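The Arm in the Back Bedroom

Building a robot at home is cheap, if you leave out the second one, the third one and the bench

5 September 2020

The arm lives in the back bedroom, clamped to what used to be a desk, and its name is Odo. I didn't mean to name it. Somewhere in the second month I caught myself apologising to it after dropping a hex key into its elbow, and you can't go on apologising to a thing called Assembly Rev C.

Odo has six joints, of which five may be relied upon. The shoulder is driven by a motor out of a dead photocopier. The forearm is a length of aluminium tube that was sold to me as a curtain pole, and the wrist is printed plastic, in a shade of orange the shop was giving away, presumably to get it off the premises. The whole lot cost less than a decent bicycle. I know this because I'd been saving for a decent bicycle.

What I wanted was an arm that could pick up a small thing and put it down somewhere else. It is a modest wish. Toddlers manage it, and so do crows. I had read a good many articles by cheerful people who had done it over a bank holiday, and I gave myself until October, the previous October, which came and went with Odo lying in a fruit crate under the bed.

The mechanical side went well enough once I found the Gritness. This is a shared workshop in a former tile warehouse, open in the evenings, with a lathe, two printers and a kettle that trips the lathe. I took my tube there to be cut, having already cut it at home twice, both times too short. People at the Gritness are generous with their knowledge and their offcuts, and less so with the good chair. By spring I had an arm that moved when told to. The trouble was telling it.

A robot arm does precisely what you ask. I asked Odo to move its wrist to a point 8 centimetres above the desk, having measured the desk from the wrong side, and it drove a perfectly good gripper into the top with all the conviction of a man parking a van. The dent is still there. I have put a mug on it. The gripper went in the bin, and its replacement followed it a week later, by way of the window frame.

It was after the window frame that somebody at the Gritness suggested, with great tact, that I might like to make my mistakes in a simulator. The one they favour is called Wadirov. It is free, it comes with a manual of heroic length that mostly refers you to other parts of the manual, and it lets you put a gripper, a table and a few objects into a world where nothing has to be glued back together afterwards. I loaded it on to an old laptop whose fan could be heard from the street.

You begin with the world. I had expected this to take an evening and it took most of a fortnight, chiefly because it is so pleasant. You can choose your table. You can choose your floor! I live with a carpet of no fixed colour, and given the run of the settings I laid down speckled tiles, all the way to the skirting board I never got round to adding. My partner looked over my shoulder and asked whether we could have that in the bathroom.

Then you get a view from the wrist, looking along the fingers at the table, and you find out what your robot has to go on.

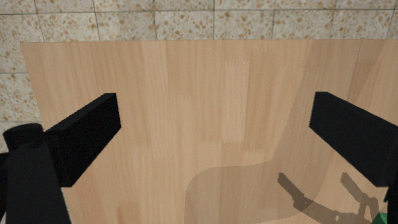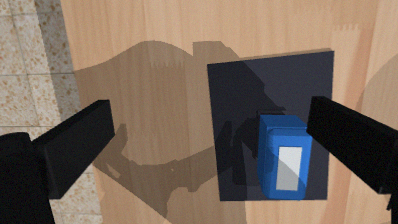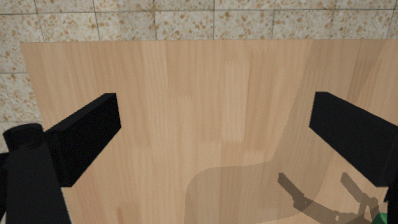

Getting the fingers to close in the right place is what the hobby comes down to, and everything else is carpentry. You work out where the object is, you work out where the fingers are, and you persuade the second to agree with the first. On paper this is two lines of sums. In practice you spend a great many evenings peering at things like the blue box on its dark panel, with the tip of the right finger overlapping one corner of it in the view and the left one well short of the panel altogether, trying to decide how far to shift a gripper you're not touching. My first attempts to have the program find objects by itself went by brightness. It was a bad choice. The box has a pale label with a shadow running across it, and a shadow, to a program that goes by brightness, is as solid as a brick. I have since tried going by colour, which copes better with blue and has given me a whole new set of complaints about green.

Shadows were the great surprise of that part of the year. I had supposed that a made-up world would be a tidy one, and that I could learn the easy version first and come to the awkward bits later. But the light in Wadirov falls on the arm as it falls on everything else, and the arm, being large and black and always in the way, puts its shadow over the very bit of table you care about. You can turn shadows off. It's one tick box. I did, for a week, and my results improved so much that I rang my brother. Then I carried the settings across to the real Odo, under the real bulb, and it reached out with perfect confidence and gripped the dark patch beside a matchbox.

So the shadows went back on, and I began again, sulking.

The other thing a simulator gives you is repetition. The real Odo can manage perhaps a dozen goes before the shoulder gets warm and begins to smell of photocopier. The pretend one will carry on all night. I set it to attempt 2,000 grasps while I slept and came down to find that it had dropped the thing in 70 of them, which I thought extremely good until I read the log and saw that in most of the others it hadn't touched the thing at all. The software counts a drop only if there was first a lift. I'd call that a fair rule, though I was not calling it that at half past six in the morning.

There is a school of thought at the Gritness that holds all this to be cheating. Its members build by eye and test by disaster, and one of their arms, a fearsome affair in angle iron, can open a bottle of beer and can't be stopped from opening the next. I have some sympathy. A grasp that works in Wadirov has been worked out among perfect hinges and a table that never wobbles, and my desk wobbles if you think about it too hard. When you bring the numbers across you have to pad them. I add 2 millimetres for the wrist, a bit more for the elbow, and a last sort of general allowance for the curtain pole.

Even so, I've not broken a gripper since spring. The present one is an Ertürk, second-hand, bought from a man in a lay-by who was giving up robotics for bees. It has proper parallel fingers and a cable that almost reaches. I made up the difference with speaker wire, and the join is wrapped in so much tape that it now counts as part of the arm's weight and had to be entered in the settings as such.

If you're thinking of starting one of these yourself, I'd say do the pretend arm first. I did it the other way round, and it cost me two grippers, a window frame and the bicycle. Set up your table on the screen before you've bought so much as a bolt. Leave the shadows on. Put the camera where your real camera will go, even if the view is half full of your own machinery, because the real one will be half full of it too. And measure your desk from both sides.

The fifth joint is the one I'm working on at present. It's sound in the simulator and sound on the bench, and once fitted to the arm it drifts slowly to the left, like somebody trying to leave a party. I've had it apart four times. A printed spacer might fix it, or a stiffer spring, and there is a drawer of springs at the Gritness that I've been told I may look through on condition that I sort it.

Odo did lift a matchbox in August. It went up, it went across, and it came down on the wrong side of the mug, with the lid open and the matches all over the floor. I've filed it under lifts.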